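Squeaks, Wobbles and Sticky Hinges: What I Do Before I Buy a New One
May
By Ferhat Ersoy
Filed under: Home & Workshop Tips, Small Repairs

My kitchen drawer started squealing in March and I put up with it for weeks, which is silly for somebody who has a whole shelf of oils and waxes in the garage.

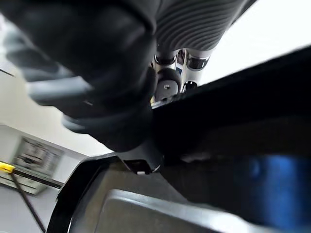
So one evening I finally pulled the drawer out, and by the time I'd fixed it I was in the mood to go after everything else in the house that squeaked, stuck or wobbled. I've written down what worked, plus a couple of things I'd skip.

Start with cleaning. I used to go straight for the oil and it was a mistake every time. Oil on top of old dust makes a gray paste, and the paste is worse than the squeak. Take the drawer out, wipe the runners with a cloth and a little dish soap in warm water, then dry them properly. An old toothbrush gets into the corners. With my squealing drawer that was half the cure, and I found a birthday candle and a bread tag back there too.

For wooden runners, rub on candle wax. Plain white candle, no scent, no color. Go up and down a few times, slide the drawer in and out, then do it again. Bar soap works in a pinch but it can get gummy in a damp kitchen (mine did!). For metal runners I use a dry silicone spray, one light pass, and I wipe off whatever drips. Lay some newspaper on the floor first. Silicone on tile is like ice, and I have the bruise to prove it.

Door hinges. Do these one at a time with the door closed, so the other hinges hold the weight. Tap the pin up from underneath with a nail and a small hammer, pull it out, and clean it with a rag. If there's rust, fine steel wool takes it off in a minute or two. Then smear on a thin coat of petroleum jelly and drop the pin back in. I like jelly better than oil for this job because it stays where you put it and doesn't run down the paint. I did the bathroom door this way before Christmas and it's still quiet.

Cooking oil: please don't. My mother-in-law in Drimley swears by a drop of sunflower oil on everything, and it's lovely for a week, and then it goes sticky and smells like an old frying pan. I've cleaned it off her pantry hinges twice now. She's going to read this, so hello, and the pantry is fine as it is.

Loose screws in wood. If a screw just spins and never bites, the hole has worn out. Take the screw out, dip a couple of wooden toothpicks in wood glue, push them into the hole and snap them off level. Leave it overnight, then drive the screw back in by hand. I know people who skip the overnight part. Their cabinet doors fall off again. For a really tired hole, whittle down a bit of dowel and use that in place of the toothpicks.

Screws that are stuck are a different kind of annoying. Scrape the paint or gunk out of the slot first, with a pin or the tip of an old knife, and use a screwdriver that truly fits. Lean on it hard and try turning it a hair tighter before you go the other way. A little penetrating oil helps if you can bear to wait, and I usually make a coffee and come back after 10 minutes. If the head is already chewed up, lay a wide rubber band across it and press the screwdriver down through that. It doesn't save every screw but it has saved plenty of mine.

Wobbly chairs! Turn the chair upside down on a towel and wiggle each leg until you find the joint that moves. If it's held with bolts, snug them all up a bit at a time, going from corner to corner, and only do the final tightening when the chair is standing on its own feet on a flat floor. If it's glued, don't just dribble new glue over the old. You need to get the joint apart, scrape off the crusty stuff, reglue it and strap it tight. I use a ratchet strap from the car with a rag under it, but a length of cord twisted with a wooden spoon does the same thing.

A word on where to buy bits and pieces. I paid $19 for a little kit of felt pads and washers at the big place in Stulstead, and I felt pretty foolish when I saw the same sort of thing loose in bins at the hardware store on Irnent Road. Buy loose if you can. Take the old screw or washer with you in a sandwich bag, because you will not remember the size, no matter how sure you are in the kitchen.

Storage is my weak spot so I'm not going to preach too much. Jam jars for screws are great until one rolls off the bench. I've moved to flat tins with a bit of masking tape on the lid, written in marker: "hinges," "feet," "mystery." The mystery tin is the biggest. Oily rags get spread out flat outdoors to dry, never balled up in a bin, especially if you've been using linseed oil, which can heat up on its own and catch fire.

The washing machine was the last thing on my list. Ours used to walk across the floor at 900 spins and bang against the wall. I put a level on top, screwed the front feet down until the bubble sat in the middle, then tightened the lock nuts up against the body. Push on opposite corners to check, and if it rocks, keep fiddling. Mats are nice for noise but I'd get it level first.

Next on my list is the garage door, which groans like a cow. If you've cured one of those without replacing the rollers, leave me a note and tell me what you used.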